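Weave, moisture and load: how basketry is graded

Baskets are sold by size and colour, and seldom by the properties that decide how long they last. The retailer Tollerel now prints a load figure on the label of its storage range. The Dunbar workshop, which supplies restaurants, has done so for longer. The two figures cannot be compared directly, as each firm tests in its own way.

Strength in a woven vessel depends on the spacing of the strands, the angle at which they cross and the stiffness of the rim. A diagonal weave spreads a point load over more crossings than a plain upright one, but it stretches more at the corners. Open weaves weigh less and dry faster. Close weaves hold their shape under side pressure.
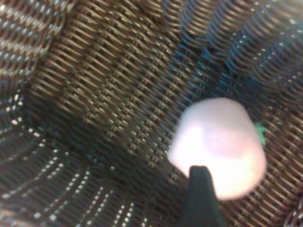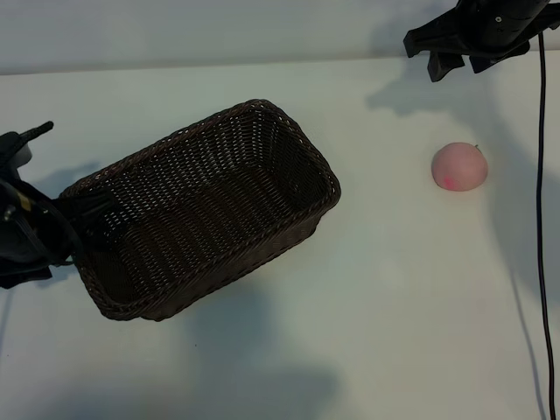
Does a thicker rim make a basket stronger?

It makes the opening stiffer, so the sides spread less when the basket is full. The floor gains little from it, and most floors fail first where the strands turn up into the wall.

Moisture is the second variable. Willow worked too dry will crack at the bend, and willow worked too wet shrinks later and leaves a slack weave. Stedilska, a growers' group, stores cut rods at 70 per cent relative humidity and releases them to makers from May. In its last trial 671 rods were soaked for 3 days and bent round a standard former. Rods cut late in the season split more often at the thin end.

Trallama, a small testing house, uses a cyclic method. A bag of sand is lowered into the basket, lifted by the rim and set down again, up to 1250 times. The change in height and width is recorded at fixed intervals. Most of the movement takes place early, while the strands settle against one another. After that the shape is stable until a strand breaks, usually beside a handle or at a corner stake.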